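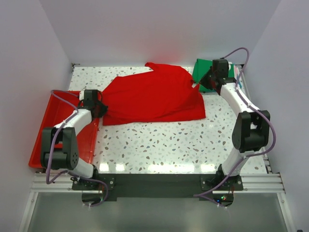
Murner 折衣台制作图集
更新于2024年5月22日

Murner 是我在 Godwood 共享工坊里搭的一套双臂折衣台。项目名字来得很随便，当时要给代码仓库起个名，屏幕上刚好停着这个词，就用了，后来越叫越顺口。目标从第一天起没变过：把一件皱巴巴的衣服扔到台面上，两条机械臂自己把它摊平、叠好、放到一边。听上去是很小的一件事，做起来可太好玩了！布料每次落下去的样子都不一样，没有哪一次能照抄上一次的动作，我从硬的东西（积木、杯子、螺丝盒）转过来，头几个星期完全被它迷住了。

图集会慢慢添，文字也会跟着改。想看接线表和零件清单的，页尾有说明。

一、台子

两条臂都装在台面的近侧，中间一条深灰色的安装带，左右各接一段铝型材。第一版我把它们装在对角，想着各管一半，工作范围算下来也漂亮，结果两只夹爪老是背着对方干活，谁也够不着谁手里的布角。改到同一侧以后，动作一下子自然了，跟人站在桌边叠衣服差不多，遥操作的时候左右手也不用在脑子里再翻转一次。

臂本身左右同构，白色连杆、黑色关节，末端是带尖指的黑色夹爪。尖指是后换的。原来那对又宽又平，抓方块很稳，抓布就不行，常常连着下面几层一起捏起来，叠好的东西一提就散。尖指能从布边底下探进去，捏得浅一点，代价是角度稍微歪一点就会在台面上划。所以现在控制程序里有一个最低高度的限制，宁可少捏一点布，也别去蹭桌子。

线缆用的是紫色的，从 Eskildsen 买的一整卷，挑颜色纯粹是喜欢。用了一阵发现有个意外的好处：它跟白色连杆、黑色关节都分得很开，回看录像时，线有没有绷住、有没有绊到肘部，扫一眼就知道。走线的办法是在夹爪上方留一个大弯，再顺着前臂往下，肘部外侧放松一点，最后绕过底座。弯留得太小，手腕转到头的时候会拽；留得太大，又会扫到叠好的那摞。我试了好几种长度，最后是把臂摆到最别扭的几个姿势，一个一个剪出来的。隔一段用浅色扎带固定，扎带别勒死，要让线能在里面滑一点点。

电路板挂在底座下面，一边一块。指示灯朝外，站着就能看到亮没亮，不用趴到地上去找。（趴过，膝盖疼。）

二、围挡和光

三面围挡是淡淡的灰紫色，接近素色，没有花纹。最早没有围挡，摄像头老把后面走来走去的人、挂在墙上的工具一起拍进来，换个时间段，背景就换一套。加了围挡以后画面干净得让人感动！颜色也挑了很久，纯白的反光太厉害，深色的又把整个台子弄得很暗，衣服的阴影全糊在一块儿。

台面是白底的水磨石花纹，上面散着灰的、棕的、米色的碎片。坦白讲，选它的时候只看中了好看，后来才琢磨出别的用处：布底下要是露出一块台面，那些碎片就是很好的纹理，布和桌子的边界比在纯色桌面上清楚多了。麻烦在于它亮。灯一开，靠近前沿的地方会有好几条白白的反光，布边正好压在反光上时，分割模型就开始犹豫。我现在的做法是在训练数据里故意把灯调来调去，让它多见几种亮斑，效果比我预想的好。有朋友建议铺一层哑光膜，我还没舍得。

三、双手配合

红色这块是目前练得最多的，颜色浓，和台面差得远，适合打基础。下面这张里两只夹爪各在一边，左边的在布的左缘，右边的靠近右下那一角，布摊开了，但还皱着，轮廓也歪歪扭扭的。左侧的浅托盘也是红的，比布偏橙一点；远处角落里叠着几块别的颜色的布，最上面那块绿得很亮。
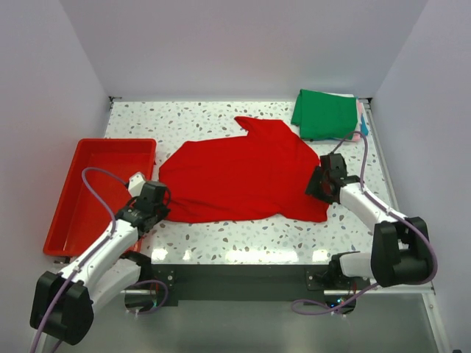

有位读者在评论区留言说，自己也在家里弄双臂叠毛巾，两边一起往外拉的时候总有一边先滑脱，想问是不是夹持力不够，还是该在指尖上贴点橡胶；另外托盘和布颜色这么近，会不会认错。

回复写得有点长，索性挪到正文里来。滑脱的事我也折腾了好久。我一开始也怪夹持力，把力往上加，加到布上都留印子了，照滑不误。后来把两边的关节数据叠在一起看，才发现是拉的时机没对齐，一边已经到位了，另一边还在走，先到的那只等于被慢慢往外拽。改成让一边先捏住不动，另一边走，走完再换手，滑脱少了一大半。橡胶我贴过，抓是抓得牢，松开的时候布会粘在指尖上跟着走，摊好的边又被带起来，最后撕掉了。薄毛巾也许不一样，可以试试看，贴窄窄一条就够。

托盘认错也发生过，次数还不少！有一回模型认认真真地去抓托盘的边，抓了半天。我本来想直接换个颜色，后来觉得留着更有意思，红的东西旁边有红的东西，家里的衣柜不就这样吗。现在训练时会把托盘挪来挪去，有时候转个角度，让模型自己学会看边沿的反光和形状。偶尔还是会愣一下。

动作数据全部靠遥操作一段一段录，眼下攒了大约4000段，里面有不少是叠坏的。叠坏的我也留着，尤其是那种叠坏以后又救回来的，比一次成功的还有用。布被拽歪了怎么推回去，角翻过去了怎么挑出来，这些小动作坐在那里写规则根本写不完，可手上做起来就那么一下。

录数据有个小经验：一次别录太久。手累了以后，动作会变得又快又敷衍，那种敷衍模型学得特别快。我现在录满200段就停，去喝杯水，把当天的衣物收进箱子，剩下的下次再说。还有，每一段开始之前都把布重新扔一次，真的用扔的，别摆。刚开始我忍不住会顺手把它理一理，录出来的起始状态全都规规矩矩，模型一碰到真正团成一团的衣服就傻眼了。

四、手腕上的视角

俯视的摄像头看全局很好，可夹爪一伸过去，最要紧的那一小块恰好被手挡住。于是给手腕也加了小摄像头，支架改到第7版才满意，前几版要么太长，手腕一转就磕到围挡，要么太短，满眼都是自己的手指。定下来的位置是让两根手指从画面底部伸进来，指尖大概指向画面中间，指缝里能看到布。

第一次看到回传画面的时候我叫出声来了，旁边焊东西的人还以为我烫着了。布上浅浅的褶子、布边挨着台面的那一线、碎片花纹一粒一粒的，全都近在眼前，从上面拍的画面里这些根本看不清。指尖两边隔着一小段距离，正对着一道浅褶，人看了都会觉得，往下一合就能捏起来。

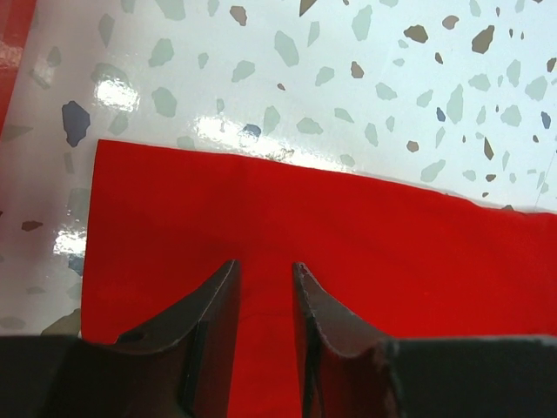 模型用上手腕视角以后，最明显的变化在下手那一瞬间。原来它习惯一口气压到底再合拢，现在会在布面上方稍微停一停，调一点点角度，再往下。停的时间很短，录像放慢了才看得出来，可是成功率就是从那里涨上去的。我没有专门教过它停，估计是我自己录数据时的习惯，被它学走了。

曝光还需要再调。台面亮，布吸光，自动曝光会跟着布面积的大小忽明忽暗，布一多画面就提亮，桌面的反光全部冲成白的。我把曝光锁死过一版，锁了以后亮度倒是稳，换成深色衣服又太暗。眼下折中，给它限一个很窄的范围，让它在里面自己动。手指内侧也会映上布的颜色，夹红布时就带点暗红，刚开始分割模型会把那一小片也当成布，后来把这类画面单独挑出来标了一批，好了很多。

摄像头的线和夹爪的线目前走同一路，省事，但偶尔会丢帧。打算分开走，可能得重新排一遍扎带的位置，想到又要剪线我有点头疼，又有点期待。

五、接下来

六月会把整套台子搬到 Gevusham，那边的工坊开放日给了一张长桌的位置，供电也够。要拆三面围挡、两段型材，臂连着底座整个拆下来运。到了那边光线完全不一样，听说有一整排朝南的窗户，正好看看前面说的那些调灯的功夫有没有白费。欢迎带自己的旧衣服来扔，什么材质都行，带拉链的也行（拉链它目前完全不会，但我很想看看它会怎么办）。

衣物方面，想从单色往条纹和格子走。条纹有个让人头大的地方，折痕和花纹长得太像了，我自己隔着屏幕都分不清哪条是折出来的。先从宽条纹开始，再慢慢变细。袖子也要单独练，短袖还好，长袖在台上会缠住自己，需要先把两只袖子都理出来再谈折。这一步现在分成3段动作，中间衔接得很生硬，经常理好左边又把右边带乱。

接线表、支架的模型文件和零件清单都放在项目仓库里，支架请用最新的那一版，旧版只是留个记录。打印时把装摄像头的一面朝下，孔位会准一些；螺丝孔略紧，拧之前先用手钻过一下。电路板下面的那束细线长度要自己量，底座装的高低不同，差得挺多。

有人照着搭的话，请一定把照片发来，我想专门开一页放大家的台子！评论区我每天都看，录像文件太大的就先留个言，我再发上传的地址。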